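Keep the Log Next to the Gripper
by Aranka Szabó
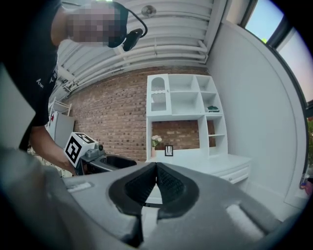 Two of our hand-held grippers. The one in front shows its finger pads.

I look after hand-held grippers at a small company called Cellia. People hold them and do ordinary kitchen work, and what they record becomes training material for a robot arm. We have 6 of these tools. My opinion, after a long time with a screwdriver in my pocket, is that we spend too much attention on the software and too little on the two pieces of rubber at the front.

The pads on our tools are black, with ribs. When they are new, they hold a glass well. Then the ribs become round at the top, very slowly, and the person who works with the tool starts to press harder. He does not notice this. The hand learns to help the machine, and the recording looks normal. Only when the arm tries to repeat the same movement, with its own fixed force, does the glass slide down.

In May we had this problem with the tool we call Jorum. For 3 days my colleagues searched in the code. They changed the filter, they changed it back, they trained the model again. I asked to see the pads and was told that pads are cheap and surely fine. Cheap they are. I put in a new pair before lunch and the slipping stopped. The old pair had made 2935 grasps, and we knew the number only because Shireen Chauke had kept a notebook for herself.

Since then I defend the notebook. Shireen wanted to move it into Drosis, our maintenance program, and I was against it. The program is good for ordering parts. But you must log in, choose the tool from a list, choose the type of work, and with dirty fingers you will do this tomorrow. Tomorrow you will not remember if it was the left pad or the right one. A notebook lies beside the tool and takes a pencil.

I know the argument of the other side. A notebook cannot be searched, it can get coffee on it, and my handwriting is a punishment for the reader. All this is correct. I would still accept it, and once a week somebody can type the pages into the program. On Sunday evening I do it myself, with the radio on.

A second thing I would like to change is who makes the check. Now it is me. I think the person who holds the tool should do it, before the first recording of the day: close the jaws slowly, look if both pads meet along the whole length, wipe them with a cloth, write one line. Some of my colleagues say that operators are not technicians. But a cook looks at his knife, and we do not ask him for a diploma in steel.

We now change the pads at 2500 grasps, also when they look good. Maksymiv, who sells us the rubber, would let us go to 3780. I have read their sheet, and it was measured on a test bench with a dry steel block. Our people pick up wet cups.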